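Kamelthorpe Revises Passtead Coat Rack, Adds Longer Pole Joint

May 20, 2022

Furniture maker Kamelthorpe has revised the Passtead, its freestanding wooden coat rack, with a new joint between the pole and the base and a changed layout for the pegs. The updated version goes to retailers in September. The height, the finish and the round base carry over from the current model.

The main change is at the bottom of the pole. On the existing rack, the pole ends in a short threaded insert that screws into a plate under the base. The revised rack uses a wooden tenon that passes through the full thickness of the base and is drawn tight from below with a single bolt. Kamelthorpe says the older insert could work loose when the rack was lifted by the pole and carried from room to room, a habit the first design did not allow for.

"People grab it by the pole with both hands and walk off with it," said Hermine Kaufmann, who leads product design at the company. "The base is heavy, so the whole load hangs on that one connection. The insert was sized for a rack that stands in a hallway and stays there."

The pegs have also been moved. They were previously set at one height in a ring near the top of the pole, which put the shoulders of neighboring coats against each other. They are now short, set at staggered heights and pointed in different directions. The vertical step from one peg to the next is 2 inches. Each peg is glued into a blind hole drilled at a slight upward angle, and the tip is rounded to avoid marking collars and hanging loops.

Staggering the pegs changes how the rack behaves when it is loaded on one side. A heavy winter coat on the highest peg has more leverage than the same coat lower down, and Kamelthorpe had to check that the base could still hold the rack upright. The base is 18 inches across, the same as before, but it now has more material near the rim and less at the center. Total weight is unchanged.

According to the company, the new joint was lifted and set down 200 times by hand before the bolt was checked for movement. The bolt was then retightened and the rack was loaded with wet overcoats on one side only. Kamelthorpe did not publish a load limit for individual pegs. The instruction sheet will recommend placing the first coat on the lowest peg and spreading the rest to opposite sides.

Assembly takes one hex key, packed in the carton. The pole goes into the base with the rack lying on its side, and the bolt is turned until the washer sits flat. The sheet advises checking the bolt again after the first few weeks, as the wood may shrink slightly in a heated room. Felt pads for the underside of the base are included. They are intended for tile and finished wood floors and should be left off on carpet, where they make the rack lean.

Current owners will not be able to fit the new pole to an old base, because the hole has a different diameter and the old plate is in the way. Kamelthorpe considered a conversion kit and dropped it after finding that the base would need to be drilled out. Replacement inserts for the existing model will stay on sale for 18 months after the new rack ships.

Stellan Dalen, a buyer at the home furnishings chain Gresavach, said the stores would sell through the current version first and had no plans to mark it down. The chain will carry the revised rack in the reddish-brown finish only. A pale finish, sold under the name Nyberg, will be available directly from Kamelthorpe.

Pricing for the revised Passtead has not been set. Kaufmann said the through joint adds a machining step, while removing the steel plate takes out part of the cost. Carton dimensions are the same, so shipping rates should not change.

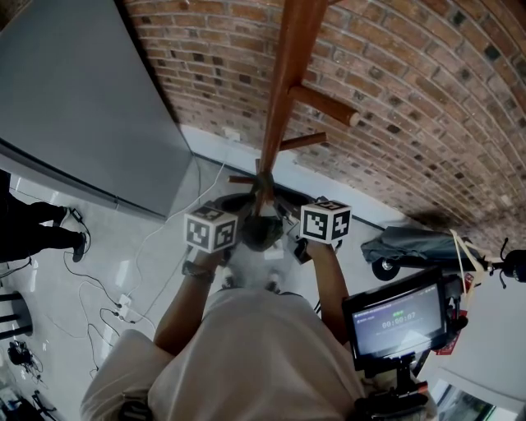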